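Wivent ばら積みピッキング評価キット 製品ページ
開発メモつき/研究用途向け

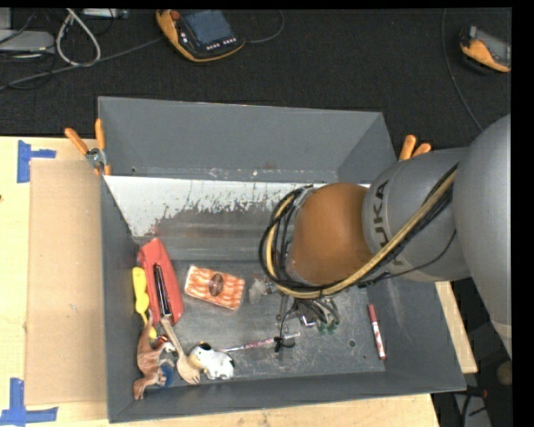 文:Waltraud Kramer(Wivent 開発担当)|2026年3月更新

こんにちは、Wiventのクラマーです。このページ、本当は仕様表だけで済ませるつもりだったんですが、問い合わせをいただくたびに同じ話を長々と書いているので、いっそ全部ここに載せることにしました(長いです、すみません!)。

このキットは、ロボットアームで箱の中の物をつかむ研究をしている方に向けたものです。中身は金属底のビン、固定用クランプ、小物セット、それに記録ソフトの「Trarkell」。アームとグリッパーは付きません。うちではKUKAのアームで使っていますが、Trarkellは手先の姿勢と開閉の信号さえ受け取れれば動くので、お手持ちの機種でまず相談してください。

小物選びは、私がいちばん楽しんだところです。恐竜と牛のおもちゃ、木のフォーク、赤いマーカー、細長い赤いケース……どれも形がバラバラでしょう? 同じ箱ばかり並べると成功率はきれいに出るんですけど、それで手法の良し悪しが分かるかというと、私はちょっと疑っています。壁にもたれた物とか、隣の物に挟まれた物とか、そういうのが混ざってやっと差が出てくるんですよね。

測り方は「Kushwaha手順」と呼んでいます。1ラウンドは10個の小物から始めて、つかんで、持ち上げて、外のトレイに置けたら成功。途中で落としたら失敗で、物は落ちた場所のまま次の試行に進みます。ここで手で直したくなるんですが、ぐっと我慢してください! 直すと壁際の難しい状況がどんどん消えてしまって、数字が甘くなります。

で、結果の話です。昨年11月に、画像1枚から把持点を決める従来の方法と、失敗した場所を覚えておいて次の候補から外す方法(私たちの「Carketti法」)を、それぞれ100回ずつ試しました。失敗は従来法が43回、Carketti法が29回。思ったより差がついて、その日はかなりはしゃぎました。ただ、細い物を壁際からつかむのはどちらも苦手なままで、そこは今も悩み中です。半透明の物も奥行きが取りにくくて、指先が少しずれます。試行ごとのログは購入前の方にもお渡ししているので、遠慮なく疑いながら読んでください。

設置について少しだけ。ビンは必ずクランプで机に留めてください。指先が壁に触れただけで箱ごとずれて、座標合わせが最初からやり直しになります(やりました、何度も)。机の上の基準位置にはテープで印をつけておくと、片付けたあとの復帰がぐっと楽です。ケーブルの束は手首の動きに余裕を持たせて、輪が大きめに残るくらいがちょうどいいと思います。

ビンの内側は、使っているうちに塗装が剥げてきます。うちのもけっこうな剥げ具合です。見た目が変わると認識の結果にも響くことがあるので、比較実験の途中では塗り直さず、ラウンドの区切りでまとめて手入れするのがおすすめです。底の傷もそのままでどうぞ。

キット内容
・ビン本体(金属底)
・スプリングクランプ
・小物セット(内容は時期により変わります)
・Trarkell 研究用ライセンス
・Kushwaha手順書と記録シート

小物の追加だけのご注文も受けています。価格と納期は使う台数で変わりますので、お問い合わせフォームに機種名とグリッパーの種類を書いて送ってください。返信はたいてい私が書いています。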